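Playtesters wanted for Sollico, a cozy house-running game

Hello from all of us at Tostholm! We're a small studio making a slow, friendly game called Sollico, and we've reached the point where we badly need people who have never seen it before to sit down and play it. If you like games where you potter about a house, fix things up and get to know the neighbors, we'd love to hear from you. If you've never finished a game in your life but you're curious, we'd love to hear from you too, maybe even more.

Sollico is set in a seaside boarding house that you inherit from a great-aunt. Guests come and go, the roof needs work, the kitchen is a disgrace, and there's a story tucked away in the rooms that opens up as you earn people's trust. You play in first person, with a controller or with a mouse and keyboard. There's no combat and no timer (we did try a timer, last April, and Aitana Llorente, our lead designer, took it out again after one very tense afternoon of making beds).

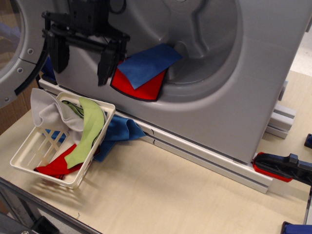

What we most want to learn from this round is whether the chores feel good. We have cooking, sweeping, mending, gardening and laundry in the current build, and each one is a little hands-on activity where you pick things up and put them where they belong. Some are nearly there and some are clumsy, and after two years of work we can't tell which is which anymore. Laundry is a good case. You swing the round door open, reach in for the cloths lying in the opening of the drum, and it ought to be as simple as it sounds, but half of our own team drops things on the floor and the other half never notices there was anything hard about it. We'd like to watch fresh players have a go and tell us, in plain words, where they got annoyed and where they smiled.

We're looking for 40 players in all. You should be 18 or older and comfortable reading English on a screen, and you'll need to be free for one session of two and a half hours. You don't need a gaming computer or any special knowledge. We'd especially welcome people who mostly play on a phone, people who play with a parent or a child at home, and anyone who uses large text, subtitles, remapped buttons or one-handed controls. Those options are in the game already, and we'd much rather hear now that they fall short than read it in a review later on.

Sessions take place at our office on the second floor of the Nevier building. There's an elevator, an accessible restroom and a quiet room if you'd like a break. We have a morning group starting at 10 and an evening group starting at 6, and you can choose whichever suits you. Emiliano Cordero will meet you at the front desk and get you set up, and then you'll play at your own pace for an hour and a half with one of us sitting nearby taking notes. Please don't worry about being polite! After that there's coffee, something to eat, and a relaxed chat about how it went. Tell us about any food allergies when you sign up.

With your permission we'll record the game screen and your voice. We don't film faces. Recordings stay with the team and are deleted when the game ships, and you can ask us to delete yours sooner. You'll be asked to sign a short agreement not to share story details or screenshots before release.

Each player receives a $33 gift card at the end of the session, a free copy of Sollico when it comes out, and your name in the credits if you'd like it there. We can also cover bus or train fare if you bring your ticket.

To apply, stop by the front desk for a sign-up form or fill out the one on our playtest page. It asks for your name, a way to reach you, which group you prefer, and a few lines about the last game you enjoyed, on a screen or on a tabletop. Krystyna Borkowska reads every form herself and will write back either way. If you have questions about access or want to bring someone along to help you, ask for Aaliyah Sutherland and she'll gladly talk it through with you. Applications stay open until all the places are filled, and we keep a waiting list after that.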